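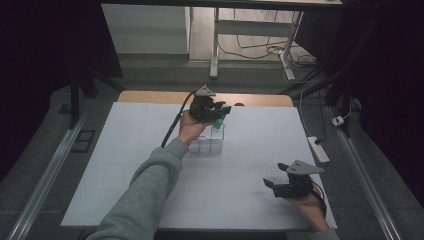

More examples will not fix a vague task, the lab lead at Follmont told the group after its first month of recording, and the group had 3956 examples on disk when the remark was made. Most of them were later thrown out. The reasons take up a good part of this chapter, and they have little to do with the learning method, which stayed the same from start to finish.

Chapter 6
Gathering Examples by Hand

Chapters 4 and 5 treated the training set as given. We had pairs of observations and actions, and the question was how to fit a policy to them. In this chapter we go back a step and ask where the pairs come from. The method we study is demonstration with hand-held grippers: a person holds a gripper in each hand and does the task directly, with no robot arm in between. The path of each gripper and the opening of its jaws are recorded along with the camera images.

The running task is a small one. A marker has to go into a clear plastic cup that stands on a white table. People do this without thinking, and for that reason it is easy to write it down badly. Does the marker go in tip first? May the cup move? Is the second gripper allowed to steady the cup, or must it stay out of the way? Each of these was left open in the first Follmont task sheet, and each person who recorded settled them differently.

6.1 What counts as one example

We will use the word episode for one recorded attempt, from the start signal to the stop signal. An episode has a start state, a stream of observations and actions, and an end state. It also has a label, which says whether the end state meets the goal written on the task sheet.

The label is given by a person who did not record the episode. At Follmont the same person did both jobs at first, and a second reading of 311 episodes changed the label on 13 of them. That is a small share, but nearly all of the changes went the same way, from success to failure.

An episode that fails can still be kept. A marker that tips against the rim and is then lifted and lowered again shows the policy how to recover, and such moments are rare in a clean set. What should not be kept is an episode with a fault in the recording itself: dropped images, a jaw reading that sticks, or a gap in the position track.

6.2 Variation on purpose

After the Fiadzo revision of the task sheet, the group started over and recorded 736 episodes. The cup position was drawn from a list before each one, and so was the starting angle of the marker. The order of the list was mixed so that a tired demonstrator late in the afternoon did not always work on the same part of the table.

Clear objects deserve extra care. A transparent cup has weak edges in the images, and its look changes with the light and with whatever is behind it. If every episode is recorded under one lamp, the policy may learn the lamp — a fault we meet again in the Nevar data in Chapter 9.

Before reading on, write a task sheet for the marker and cup in no more than ten lines. Give it to someone else and watch them follow it. Keep both the sheet and your notes for the exercises in Section 6.5.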